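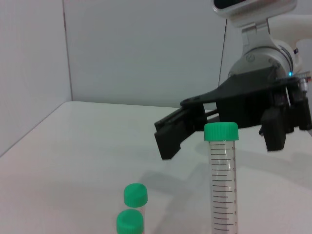
15 mL tube, green screw cap, white bench top.

Forum > Bench & Stores > Plasticware and tidying
3 min read | 49 replies | 1,365 views

**Saturday, January 6, 2024**

zhakim
We are re-doing our small teaching lab before term and I want to settle two things. First, 15 mL conical tubes. We have always bought the clear ones with the green ridged caps, same as in the photo. The Drovari ones are cheaper per bag and come with a flat cap. Has anyone changed over and regretted it? Second is cables, see further down.
Ziad Hakim

pipette_widow
Stay with the ridged caps. We tried smooth ones for a year and people in gloves kept over-tightening them, then asking someone else to open them.

Marl47
Disagree. A flat cap gives you somewhere to write. On the ridged sort you end up with tape round the body, and the tape comes off in the freezer.

pipette_widow
You can write on the top of a ridged cap, it's only the sides that are ridged.

Marl47
On some. Ours had a raised logo in the middle, so no.

zhakim
We label the body and the cap, because caps get swapped. Last May we had a whole rack where the two didn't agree and it all went in the bin.

benchend
What do you stand them in? With a conical bottom you want a proper rack. We use Noltetti foam blocks, which are fine until they get wet. The wire racks from Adby last longer but the tubes lean.

zhakim
Wire at the moment. I'd take foam if it could be washed.

Marl47
It can't, not well. Buy the wire.

zhakim
Right, cables. I want them off the bench before the students are back.

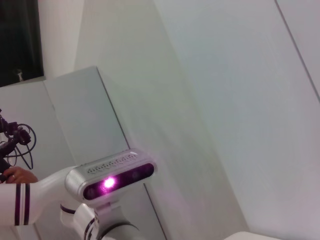
Black cables in loose loops, far left.

zhakim
The walls and surfaces are all pale, so every black lead shows. I was going to run the lot in white trunking along the back.

benchend
Trunking is a nuisance if you ever move anything. Hook-and-loop ties, one every hand's width, and leave a bit of slack where the lead has to bend.

pipette_widow
Seconding ties. Don't coil them too small though – we ruined a good lead that way.

old_stopcock
I'd do trunking for mains and ties for the rest. Mixing them in one channel makes it a pain to trace anything. Grajales do a white one with a clip-off lid, 950 mm lengths if I remember right, and it cuts with a junior hacksaw.

Marl47
Those lids never go back on straight.

old_stopcock
Mine do.

zhakim
Thanks all. Ridged caps it is, and I'll price up the trunking for the mains only. Still undecided on the racks. If anyone has a washable foam block they like, post the name.

Tagged: tubes, racks, cable tidy
Shares: 1,042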